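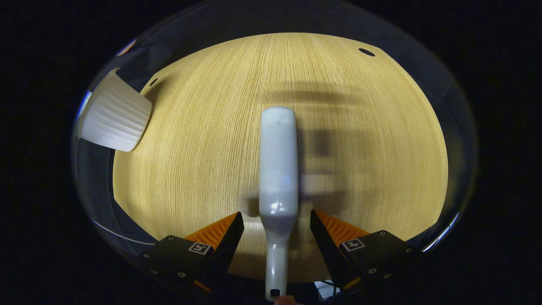

나무 상판에 놓인 흰 플라스틱 손잡이와 양옆으로 벌어진 주황색 집게 패드. 아직 물지는 않았다.

집안일, 기계에 어디까지 맡길까: 지금 쓸 수 있는 요령만

글: 나히드 방가시(Naheed Bangash)

독자 메일함에 같은 질문이 계속 들어온다. 식탁 치우는 로봇은 언제 사면 되느냐, 공방 바닥에 떨어진 공구를 알아서 주워 걸어 주는 팔이 있다던데 써 봤느냐. 제 대답은 몇 년째 비슷합니다. 아직 사지 마시고, 그 돈으로 서랍 칸막이부터 맞추세요. 칸막이는 배신을 안 합니다.

그래도 싫다는 말만 하고 끝내면 요령 페이지가 아니니, 무엇이 되고 무엇이 안 되는지 제 기준으로 정리해 봤습니다.

집어 드는 일

식탁에서 물건 하나를 집는 일은 사람한테는 일도 아니다. 그런데 손잡이처럼 길고 한쪽이 넓은 물건은 집게 두 개로 다루기에 꽤 까다로운 모양이다. 가는 쪽을 물면 넓은 쪽이 무거워 처질 수 있고, 표면이 매끈하면 물린 채로 빙그르 돌아간다. 고무 집게로 국자를 집어 본 분이라면 무슨 말인지 아실 겁니다. 위 사진처럼 손가락 두 개가 손잡이 양옆에 자리를 잡았다고 해서 일이 끝난 것이 아니다. 물고, 들고, 옮기고, 제자리에 놓는 데까지 가야 '치웠다'고 할 수 있다.

광고 영상을 볼 때는 마지막 동작을 보세요. 집는 장면에서 끊기면 저는 안 믿습니다. 서랍을 열고, 넣고, 닫는 데까지 한 번에 이어져야 합니다. 편집이 들어갔으면 몇 번 만에 성공했는지도 물어보시고요.

집에 집게를 쓰는 분들(허리가 안 좋거나 높은 선반이 많은 집)을 위한 요령도 적어 둔다.

긴 물건은 끝보다 무게가 실린 쪽 가까이를 문다. 모르겠으면 손가락 하나에 올려 보고 기울지 않는 지점을 찾으면 된다.
매끈한 플라스틱 손잡이에는 넓은 고무줄을 두 번 감는다. 기름이 묻었다면 감기 전에 주방세제로 닦고 완전히 말린다.
패드에 골이 있는 집게는 골 사이에 먼지가 낀다. 안 쓰는 칫솔로 문지르고 그늘에서 말린다.
유리컵과 얇은 종이컵은 집게로 들지 않는다. 하나는 미끄러지고 하나는 찌그러진다.

식탁 닦기

닦는 기계는 바닥에서는 쓸 만하다. 저도 씁니다. 의자를 다 올려 주고 양말을 다 주워 준 다음이라면요. 식탁 위로 올라오면 얘기가 달라진다. 컵이 서 있고, 충전선이 있고, 누가 읽다 만 우편물이 있다. 기계가 닦으려면 먼저 그걸 치워야 하는데, 그걸 치우는 게 원래 일의 대부분이다.

나무 상판은 사람이 닦는 편이 빠르다. 행주를 꼭 짜서 결을 따라 한 방향으로 밀고, 마른 천으로 바로 따라간다. 결을 가로질러 문지르면 부스러기가 가는 골에 박힌다. 상판에 구멍이 뚫려 있다면 구멍 둘레는 면봉으로 따로 닦는다. 행주가 지나갈 때마다 물이 조금씩 고이고, 칠이 안 된 구멍 안쪽부터 부풀기 쉽다.

컵 자국은 생긴 날 처리할수록 낫다. 먼저 마른 천으로 덮고 다리미를 가장 약하게 해서 몇 초만 댄다. 나무마다 마감이 다르니 눈에 안 띄는 곳에서 먼저 시험해 보세요. 저는 시험 없이 했다가 식탁 모서리에 제 성급함을 영구 보존했습니다.

손잡이 있는 물건 걸어 두기

기계가 정리를 못 한다고 흉을 보지만, 솔직히 우리 집 서랍은 사람도 못 찾는다. 그래서 저는 손잡이에 걸이 구멍이 있는 물건은 전부 걸었습니다.

고리는 구멍보다 조금 가는 것으로 고른다. 딱 맞으면 걸 때마다 두 손이 필요하다.
무거운 머리가 아래로 가게 건다. 고리 사이 간격은 물건의 가장 넓은 폭에 손가락 두 개를 더한 만큼 둔다.
전기 제품은 완전히 식힌 다음 건다. 선을 몸통에 꽁꽁 감지 말고 느슨하게 접어서 끈으로 묶는다.
고리 뒤 벽에 물건의 윤곽을 연필로 그려 둔다. 무엇이 빠졌는지 멀리서도 보인다.

윤곽 그리기는 스켐데일(Skemdale)의 한 목공방에서 배웠다. 거기는 공구가 432점인데 벽 하나에 다 있다. 자동 정리 선반을 들일까 한참 고민하다가 연필로 그리고 끝냈다고 한다. 제가 갔을 때 빈 윤곽은 하나였고, 그 끌은 주인 앞치마 주머니에 있었다.

작업장 쪽은 어떤가

공장 얘기를 꺼내며 반박하는 분들이 계신다. 맞다, 같은 부품이 같은 자리로 계속 오는 곳이라면 기계가 사람보다 잘한다. 그런데 동네 작업장은 그런 곳이 아니다. 리쿠브소프(Rikuvthorpe)에서 소형 가전을 고치는 시디키(Siddiqui) 수리점은 한 해에 1,793건을 받았는데, 같은 고장이 연달아 들어오는 날이 드물다고 했다. 나사도 제각각, 케이스도 제각각이다. 자동 나사 드라이버는 잘 쓰고 있고, 부품을 집어 주는 팔은 견적만 받고 돌려보냈다.

제가 작업장에 권하는 순서는 이렇습니다. 먼저 반복되는 일을 일주일 동안 종이에 적는다. 거의 20번은 똑같이 나온 일이 있으면 그때 기계를 알아본다. 나머지는 받침대와 지그로 해결한다. 자투리 합판에 물건 모양대로 홈을 파 놓으면, 손으로 하든 기계로 하든 같은 자리에 놓인다. 나중에 로봇을 사더라도 그 홈은 버릴 게 아니다.

사기 전에 물어볼 것

우리 집 물건으로 시연해 주는가. 매장 컵이 아니라 우리 컵으로.
떨어뜨리면 어떻게 되는가. 멈추는지, 다시 줍는지, 사람을 부르는지.
조명이 바뀌어도 되는가. 번들거리는 흰 플라스틱은 불빛이 비치면 사람 눈에도 윤곽이 헷갈린다.
손가락 패드는 소모품인가. 따로 파는지, 직접 갈 수 있는지.
옆에서 지켜봐야 하는 시간은 얼마인가. 저는 이 시간을 집안일 시간으로 칩니다.

마지막 질문에 시원하게 답하는 판매원을 아직 못 만났다. 한 분은 "익숙해지시면 안 보게 됩니다"라고 했는데, 저는 그 말을 기계가 잘한다는 뜻으로 듣지 않았습니다.

독자 의견에서

"너무 박하십니다. 우리 집 바닥 청소기는 벌써 가족이에요." 네, 바닥은 인정했습니다. 문턱에 걸리면 누가 구해 주는지도 적어 보내 주세요.

"워멜(Womell) 정리함에 3,000원짜리 이름표를 붙였더니 아이가 스스로 넣습니다." 이번 달 들어온 자동화 사례 가운데 제일 마음에 든다. 이름표는 아이 눈높이에 붙이고, 글자를 아직 못 읽으면 안에 든 물건을 그려 주면 된다.

"빨래 개는 기계는요?" 수건만 갠다면 생각해 볼 만하다. 그런데 수건은 저도 텔레비전 보면서 갭니다. 문제는 고무줄 들어간 침대 시트인데, 이건 다음 달에 사람 손으로 개는 법부터 다루겠습니다.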